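The Second Can

Ebenezer Antwi had been rebuilding engines in Mudton for 38 years and had believed in very few things during that time. He believed in torque wrenches. He believed in draining oil warm. He did not believe in Grosenon, and he told Kofi Mensah so before Kofi had the lid off the box.

"You haven't read the label," Kofi said.

"I read the last one. It was the same fellow with a different hat."

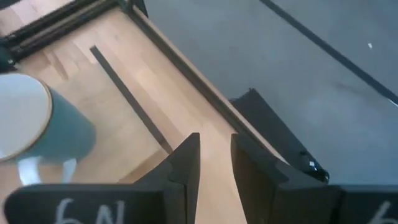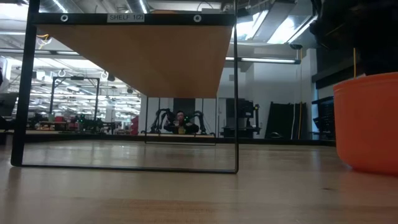
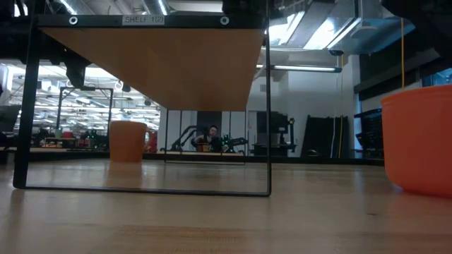
Grosenon came in a can the color of weak tea. You poured it into the crankcase on top of the regular oil, and it was supposed to bond to the metal. Every additive Ebenezer had ever been sold was supposed to bond to the metal. If half of them had done it, there would be engines in this town with bearings as thick as bread.

Kofi ran the bus company, if two buses made a company. The older one, the Selel, had started to knock in April, a dull sound low in the block that came on when she was hot and pulling uphill. Ebenezer had told him then what it was. Bottom end, rod bearings, engine out, crank looked at, a week off the road at the least. Kofi had nodded all the way through and then gone and talked to a salesman.

"He says it fills the gap," Kofi said.

"What gap?"

"Between the bearing and the shaft. Where it's worn."

"The oil fills the gap. That's what the oil is doing in there. When the gap gets too big, the oil runs out the sides and the pressure drops. You can't pour in a new bearing."

"He had a gauge. He showed me the needle go up."

"I can make a needle go up with a can of honey."

Ohemaa Sowah, who drove the Selel, was sitting on the step of her bus eating peanuts out of a twist of paper. She had listened to the knock every day for months and had stopped having opinions about it out loud. She had turned the radio up.

"Put it in," she said. "Then we'll know."

"We know now," said Ebenezer.

"Then Kofi will know."

So they put it in. It went down the filler neck slowly, thick and sweet-smelling, and Ebenezer held the funnel with the face of a man holding somebody else's baby. Ohemaa started the engine. They stood and let her warm up. The knock had always been shy at idle, so there was nothing to hear, and Kofi smiled at the nothing.

"Take her up Boateng Hill," Ebenezer said.

She took her up Boateng Hill with both men in the front seats. It was hot, and the road had been patched so many times that it was mostly patch. Halfway up, where the knock usually came in, there was no knock. Ohemaa turned the radio off. She shifted down and put her foot in it. There was the howl of the fan, the windows buzzing in their rubbers, and something loose in the luggage rack. No knock.

Kofi didn't say anything, and Ebenezer thought that was worse than if he had.

"It's thick," Ebenezer said at the top. "That's all you're hearing. You've made the oil thick and it's cushioning the thing. Wait until it thins out."

"When will it thin out?"

"I don't know. I didn't make it."

It went on not knocking. The Selel made her runs to the coast and back. Kofi bought a second can and set it on the shelf in Ebenezer's shop, right beside the good filters, where Ebenezer had to look at it. People asked about it. Theophilus Amegashie, who had a taxi that smoked like a fish oven, wanted to know where to get some. Ebenezer told him to get piston rings.

At night he thought about it more than he would have admitted. He had been wrong before. He had been wrong about fuel injection. There was a chance, he supposed, a small one, that someone had finally put something in a can. It bothered him that he couldn't tell whether he wanted it to be true.

He wrote to Wenche Lindholm. She had taught him bearings long ago, when she was over to set up the engine course at the harbor school, and she still answered letters as if she were marking them. He described the can, the smell, the way it poured. He left out that it seemed to work. Her reply was four lines. It was a thickener, she wrote, almost certainly. Cold starts would be the trouble. Look at the filter. And why had he not told her whether the noise had stopped? He always left out the part he didn't like.

He cut the filter open the next time the Selel was in. He had told Kofi it was only an oil change. He ran the blade around the can, pulled out the element, spread the pleats under the lamp, and tilted them one way and then the other.

They glittered. It was very fine, finer than sand, and in the lamp it was almost pretty. Bearing metal. She had been wearing the whole time, in the quiet, and likely faster, with that syrup taking its time to reach her every cold morning.

Ohemaa had come in behind him. She looked at the pleats for a while.

"How long?" she said.

"She might do another 3,000 miles. She might not do 20."

"With people in her."

"With people in her."

She took the keys out of her pocket and put them on the bench next to the filter. Then she went out to find Kofi herself, and Ebenezer heard them across the yard, her voice mostly, and Kofi asking whether it couldn't be dirt, whether it couldn't be left over from before.

It was a reasonable question. Ebenezer stood there and tested it. Some of it could be left over from before. He couldn't prove which speck was which, and the salesman, wherever he was now, would say so with his hand on his heart.

He wiped the blade. He went and got the engine hoist from the back, and checked the chain, and rolled it out to where the bus was. The knock had at least been telling somebody something. He drained the oil. It came out slow, even warm, and he had to wait for it.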